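Waswood Playhouse Screen and Stage Department
Minutes of the April production meeting, live television drama

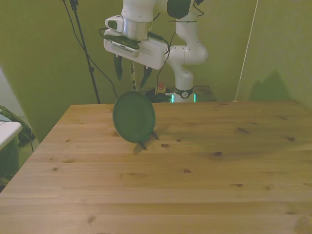 White robotic arm over a pine table.

Present: production, script, design, sound, lighting, broadcast engineering, front of house. Apologies received from casting, who sent a written note (see item 3). Meeting opened at 10:15 a.m.

1. Minutes of the previous meeting
Accepted with one correction. Under item 4, "two-camera rehearsal" should read "four-camera rehearsal."

2. Choice of title
The shortlist was reduced to two: the courtroom play "Briltgate" and the family drama "Vuorinen." Script reported that "Briltgate" runs 11 minutes over the broadcast slot in its current draft and has a second act set in a single room. "Vuorinen" fits the slot but needs three full set changes, one of them during a commercial break. Design does not consider the break long enough for the kitchen set to be struck.
Agreed: proceed with "Briltgate." Script to deliver a cut version before the first read-through. The judge's opening statement is to be shortened first. The cross-examination in act two is to stay as written.
"Vuorinen" is held over for next season.

3. Casting
Casting's note was read. Offers are out for the two leads. The part of the court clerk is still open and may be combined with the bailiff. Script objected that both characters speak in the verdict scene. Deferred until the cut version is available.
Understudies are to be contracted for all speaking parts, including for the dress rehearsal.

4. Venue and audience
The Skukosen stage was confirmed. Full capacity is 792. Front of house reported that 191 seats are lost to camera positions, the crane track and the sound desk, mostly on the left side of the stalls. A question was raised about selling the rear balcony at a lower price, as the view of the witness stand is partly blocked by the lighting bridge.
Agreed: rear balcony tickets to be marked as restricted view. No latecomers admitted once the broadcast has started.

5. Sound
Sound asked for body microphones on all principals and hanging microphones above the jury benches. The robes made a rubbing noise in the last test. Wardrobe is to supply a lighter fabric for a second test.
Audience reaction will be picked up on a separate feed and mixed low. No recorded laughter or applause.

6. Lighting and broadcast
Cable runs from the stage to the truck come to about 345 feet by the rear dock. Engineering prefers this route to the lobby, where the cable would cross a fire exit. The dock door must stay open during transmission and will need a sound curtain.
Lighting cue sheet to be reissued after the script cuts. Old cue numbers are not to be reused.
The backup transmission path was discussed. Engineering to price a second line.

7. Any other business
The poster draft shows the title in two different typefaces. Design to correct.
Rehearsal room heating was reported again.

Meeting closed at 12:05 p.m. Next meeting in the same room, after the read-through.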